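Ticket 273: Scheduled exports from Lutier arriving with wrong times and missing rows
Site: Trukovcombe office
Opened: Jan 24, 2018
Priority: normal
Status: closed, with one follow-up

Reported problem

The nightly booking export from Lutier is sent to the Visinness mail server and picked up by the accounts package. The Trukovcombe office says that bookings taken after 11 pm are showing on the wrong day, and that some bookings are missing from the file altogether. The file they sent over had 2,860 rows. The booking screen for the same period shows 94 more than that.

They have already restarted the office PC and run the export again by hand. Same result both times.

First checks

Opened the export in a text editor, not a spreadsheet. The spreadsheet changes the date column when it loads the file and this has caught us out before. The dates are wrong in the raw file too, so the spreadsheet is not to blame this time.

Clock on the office PC is correct. Clock on the server is correct. Time zone on the server is set to London. Time zone inside Lutier (Settings, then Regional, then Clock) was set to Cuesta, a custom zone left over from the trial set-up. It is one hour ahead, which accounts for the late bookings landing on the next day.

Changed the zone to London, saved, and logged out. Logged back in and it had gone back to Cuesta. The setting only sticks if you press Apply on the Clock tab before pressing Save at the bottom of the page -- Save on its own does nothing for that tab and gives no warning. Did it again in that order and it held.

Ran the export by hand. Times now match the booking screen. Row count still 94 short.
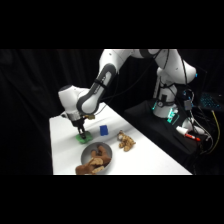
Missing rows

Compared the export with the booking list by reference number. Every missing booking has a comma in the customer notes field. Some had a line break in there as well, but the comma was enough on its own.

The export template has a tick box called "Quote text fields". It was off. With it off, a comma in the notes pushes the rest of the row along by one column, and the clean-up step at the end of the export throws away any row with too many columns. It does this quietly. The log file only says "export completed".

Turned the tick box on and ran the export again. All the missing bookings are in the file and the total agrees with the booking screen.

Loaded the new file into the accounts package on the test login. First attempt failed with "unexpected character in column 2". The import profile there was also set to expect plain text with no quotes. Changed the profile to match and the second attempt went through with no errors.

Changes made

Lutier clock zone: Cuesta to London
Export template: Quote text fields on
Accounts import profile: text marked with double quotes
Old export file renamed and kept in the archive folder

Notes for the office

Please don't load the old file again. The bookings already imported with the wrong date need to be corrected by hand, as the accounts package skips any reference number it has seen before. A list of these has been put in the shared folder.

The overnight run went out on time after the changes and the office confirmed that the totals agreed the next morning.

Follow-up

Asked the supplier whether the clean-up step can write dropped rows to the log. They say it is on their list for the February update -- no promise given. Will check the release notes when it comes out and open a new ticket if it has been left out.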